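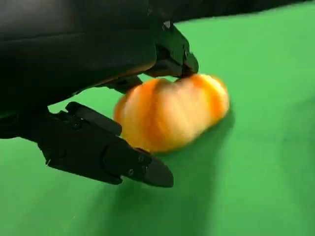 Is a mixed bag of play food worth it, or am I paying for filler?

Posted Feb 2, 2026 by doubtful_in_villa

I bought the Stasen mixed play food bag for our pretend grocery corner. The listing said "realistic, instantly recognizable foods," and I'm not buying it. The pumpkin is fine. Any kid is going to look at that and say pumpkin. The croissant is fine too, I'll give them that. But there's a yellow and orange one that I can't place. I've decided it's a mango, then a small loaf of bread, then a mango again. The listing doesn't say what's in the bag, just "assorted."

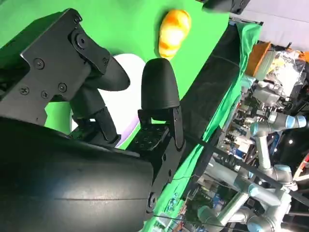 The one I mean is the streaky yellow and orange thing farthest back.

The kids are 4 and they sort everything. Fruit goes in the fruit bin, bread goes in the bread bin, and if I can't tell them which one this is I will be hearing about it until March. Does anyone have the same bag and know what it's supposed to be? And is the Grirnura set any better, or is it the same stuff in a nicer box?

oldspatula

Mango. The color going from pale yellow to deep orange is what you get on a mango, and bread would be brown somewhere. I have a different bag so take that for what it's worth.

As for Grirnura, I had it for almost 2 years and wouldn't call it better. The box is nicer, yes. Ours came with a "pear" that every child in the house called a light bulb. I don't trust the word realistic on any of these listings. The seller picks the best piece and puts it up front, and the rest could be anything.

tivik_shopper

Not sure I agree with the mango answer. Look at the croissant next, it's a golden orange too, so the color doesn't prove much. If their baked goods come out that shade then your mystery piece could easily be a roll.

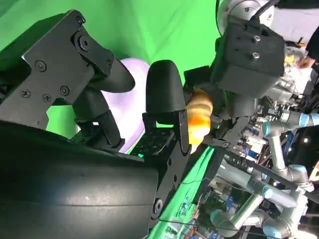
Croissant from the same bag, held on end. Compare the color.

The croissant has layers and ridges you can see from across a room. The other one is just streaky, with a vague shape. I'd say whoever made it put the effort into the croissant and ran out of interest.

What I would do:

Write to Stasen and ask for a contents list. They took 30 days to answer me about something else, so don't wait by the mailbox.

Until then let the kids decide. Mine had a piece nobody could name and it was a potato on some days and soap on others – no harm done.

Skip the 90 piece bags completely. I'm told they're a better deal, but I'd want to see every piece laid out before I believed that. A small set where each piece is named on the listing is what I'd spend money on now.

playroomfloor

following, we have the same one and my daughter says it's a fish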